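Budgeting for grippers before arms: a talk with the equipment lead at Maurya

March 13, 2022

Maurya is a small outfit working on machines that fold and pack clothes. Their equipment lead gave us half an hour between two supplier calls and asked not to be named, becuase the quotes are still open. Notes below, lightly cleaned up.

First question, the obvious one. Why no arms yet?

"Money. And order of things. If I buy the arm in spring I have an arm with nothing to learn from." The plan is hand-held grippers first, used in pairs by people at home, arms in October. The first order was small. The next is for 50 pairs, from a shop called Plilitz that machines the jaw mounts and molds the finger pads.

Pads are the line that everyone underestimates, the lead says. "You budget for the body, the screws, the camera. Then the pads wear and you're ordering again." The sheet now has 200 spare pads on it. Last year it had none. "That was me. My mistake, I own it."

What about a proper studio, tables, lights? Short answer, no. Walon, the first site they priced, wanted a year up front. Bedrooms come with their own beds and blankets and window light, and the clothes are already there. The lead would sooner pay people for their hours than pay rent.

Jackets get their own row in the plan. Shirts are cheap to get good at. A puffer is thick and slides around, and you need both hands on it, so a gripper each side. Work on one starts with it flat on the bed, zipper up, sleeves out. 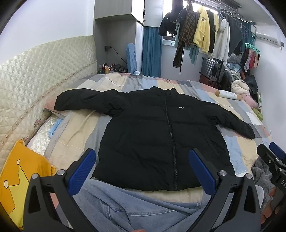
What the second gripper costs

"People ask if they can start with one. Sure, for socks." For anything with sleeves the lead budgets two per person and a spare set for every few homes. Storage too. Cards, drives, somebody's time to check the files. Clornudum quoted 119 a month for the storage, which the lead calls fair. Shipping is the ugly one, kits go out and come back and go out again.

And the arms? Two bids in, a third late. No numbers on that, sorry, we asked twice. The lead did say the jaws have to match the hand-held ones, same opening, same pads, or the bid is out. "I'm not paying for adapters agian."

Advice for a team starting now: get a price on about 100 replacement pads before you sign for anything, and ask how long they take to arrive. Then the lead's phone rang. Plilitz, about the screws.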